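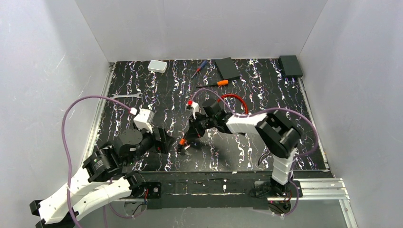
Two screwdrivers, a wrench, one red cable. Tool layout, 14/11/2024.

1/ I've been trying to get my bench tools down to what I use in a normal week. The blue screwdriver and the orange one stay out. Everything else has to earn its spot.

2/ The open-ended wrench goes on the left. I'm left-handed with wrenches and right-handed with screwdrivers, no idea why. My shop teacher gave up on fixing it.

3/ Colored handles matter more than brand for me. I had a full set from Plomow, all gray handles, and I picked up the wrong one every time. Sold it in July for 60 bucks.

4/ The surface is black with white and purple squiggles. It's loud. Small screws are harder to find on it than on a plain mat, so I put them straight in a lid or a cup when they come out.

5/ Killian Langlois asked how I keep cables from taking over. I don't, really. The red one gets coiled at the end of the day and by the next morning it's in the middle again. Velcro ties help, a pack of 10 lasts me a year.

6/ Boxes go toward the back, white one left, black one in the right corner. If they sit any closer I start stacking things on them.

7/ Still undecided on a magnetic strip. Vellura has one for 13 dollars but the walls are plain white and I'd like to leave them without holes. Might try a stick-on one first.

8/ Next up is the drawer underneath. 77 loose hex keys in there, I counted, and a lot of them are the same size. Will post when it's sorted.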